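Elmarie Zulu on running a small choir

Elmarie Zulu has led the Matlala Community Choir for 10 years. It started with neighbors singing in her kitchen and now has 52 members, most of whom cannot read music. We spoke on a Thursday, an hour before rehearsal.

She learns every song by ear before she teaches it. "I sing all four parts into my phone, one after the other," she says. "Then people can take their own part home and play it while they cook. The basses never do their homework, so I give them the easy bits."

The choir meets in a school hall in Tesomden. The piano there has two dead keys, both near the middle, and she has stopped using it for anything except the opening note. Dues are 50 a year, and people who can't pay don't.

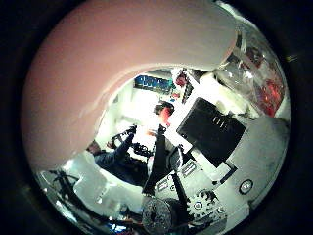

2 min read

Asked how she handles new singers who are nervous, Zulu says she puts them in the second row, between two strong voices. "You don't audition them. You let them stand there and hum for a few weeks. One day you hear a voice you don't know, and it's them."

Kagiso Mahlangu joined that way. He drives a delivery route out of Forkow and had not sung in a group since grade school. He is now a section leader for the tenors. "I thought I was a bass," he says. "Elmarie made me sing a scale and told me to move across the room. I was annoyed for a month."

The two of them disagree about repertoire. Mahlangu would like more gospel, and faster. Zulu wants to keep the old lullabies her grandmother sang, some of which she has never seen written down anywhere. For the July concert they split the program in half.

The concert will be at Fisine, a former feed store with a high tin roof. Zulu likes the sound there but worries about rain. "If it comes down hard, you can't hear the altos at all," she says. "Last time we stopped, waited, and started the song again from the second verse."

She has no plans to enter competitions. The choir tried one early on, and she remembers mostly the bus ride. By now people are coming in and stacking their coats on the piano, and she gets up to move them.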